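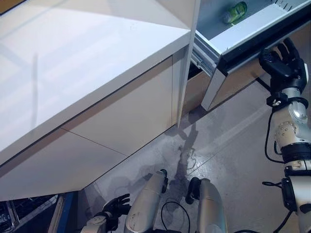
Why is opening a drawer treated as a separate control problem from picking up an object?
Because a drawer is fixed to something. An object held in free space goes wherever the hand goes, whereas a drawer moves only along its slide, and any error in the planned path becomes a force on the fingers, the wrist and the runner.

Unit 7: Articulated storage and retrieval
Handout for students on the Elosano laboratory course
Issued 2024-05-09

1. Scope

This unit covers the software needed for a humanoid robot to open a drawer, find an item inside it and take hold of that item. Students should have completed the unit on arm kinematics. The exercises use the Orkeck planner and the Tedesco perception package, both of which are installed on the laboratory machines.

2. Estimating the direction of travel

The planner needs a line along which the drawer is expected to move. A first estimate is taken from the front face of the cabinet, on the assumption that the drawer travels at right angles to it. This estimate is often a few degrees out. Once the fingers have closed over the front lip, the controller makes a short pull and records the path of the wrist. A straight line is fitted to that path and replaces the first estimate for the remainder of the motion.

The pull is run under impedance control. Stiffness is kept high along the line of travel and low across it, so that the hand may drift sideways with the drawer. The exercise file sets the stiffness across the line to 300 N/m, and students should not raise it without permission. The pull ends when the drawer has travelled the requested distance or when the measured force passes 70 N, whichever comes first.

3. Finding the item

The inside of a drawer is a difficult place for depth sensing. Pale plastic walls give few features, metal can tops reflect the overhead lights, and the robot's own hand hides part of the view. 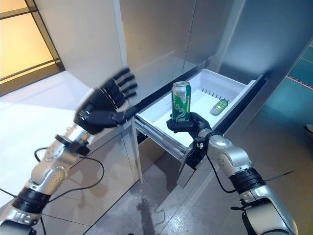
For these reasons the Tedesco package removes the arm from the point cloud before it looks for objects. It does so with the joint readings and the arm model, and an error in the calibration will leave a thin shell of false points next to the fingers. Students who see grasps proposed on empty air should check the calibration first.

Upright and fallen containers are handled as separate cases. For an upright can the grasp is planned around the long axis — any approach angle that clears the drawer walls is allowed. A container lying on its side offers fewer choices.

4. Coursework

Use the Zutport log set, which holds 3025 recorded pulls. Fit the line of travel for each and report the error against the supplied reference. Log 1462 contains a gap in the wrist data and should be left out. Submit the code and a written report of no more than four pages.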